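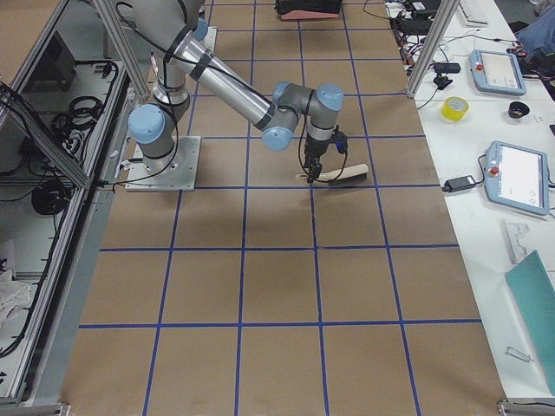 The feed reader I wrote four years ago stopped parsing dates in January, and I spent most of a Sunday finding out why. It pulls from 146 sources and files the items by day. On the index page, 28 of those sources had collapsed into a single block at the bottom, sorted under 1970.

My first guess was the time zone table. Bram Baert had moved the Haugen box to a newer base install the week before, and the zone files had gone into a separate package. Installing it fixed two feeds. The rest still came back as zero.

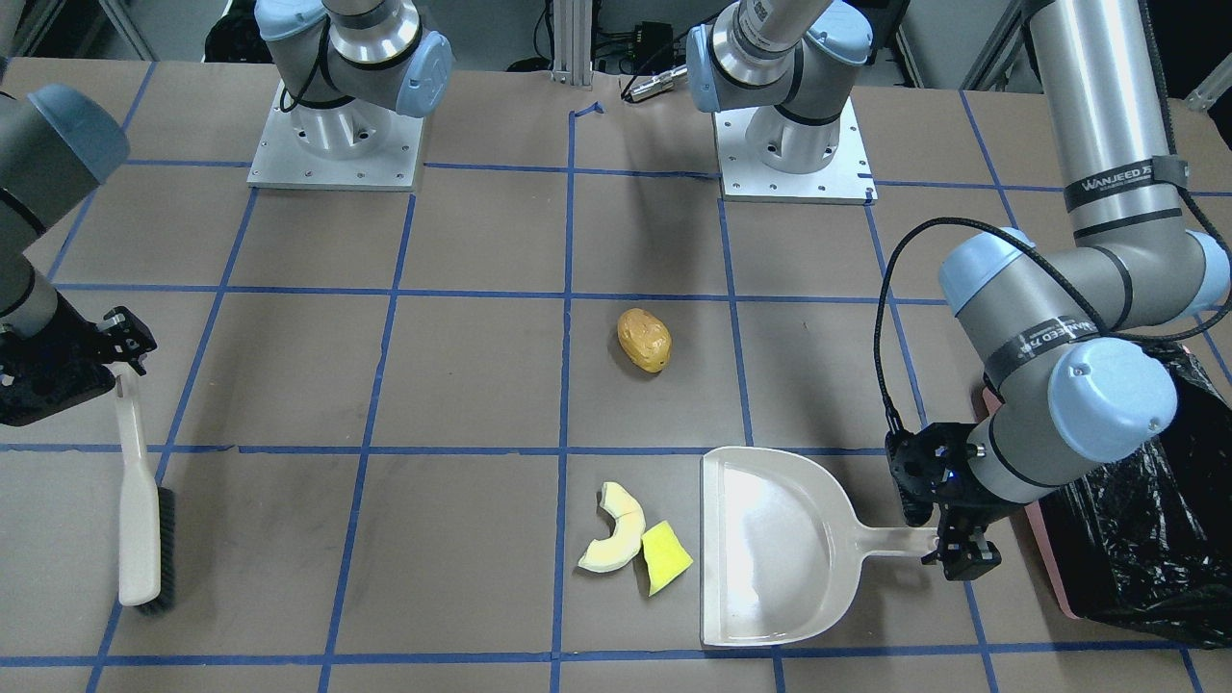 The parser tries a list of formats in order and keeps the first match. Month names are looked up through the system locale. The old install defaulted to US English and the new one defaults to plain C, which should give the same short names. It does. The full names also match. What changed was the fallback: my code asked for the locale by name, got an error, swallowed it, and returned an empty month table.

Setting the locale in the service file would have been a one-line fix. I hard-coded the twelve month names instead and deleted 54 lines of lookup code. Feed dates are in English by spec, so the locale call never had any business being there.

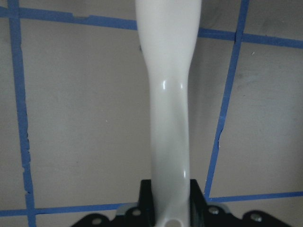

Milan Boersma asked why I don't move to Starix, which handles all this. I tried it last year. It rewrites item IDs on import, and my read markers depend on those.

Still open: one feed sends its dates with a two-digit year and no zone. I treat it as UTC for now.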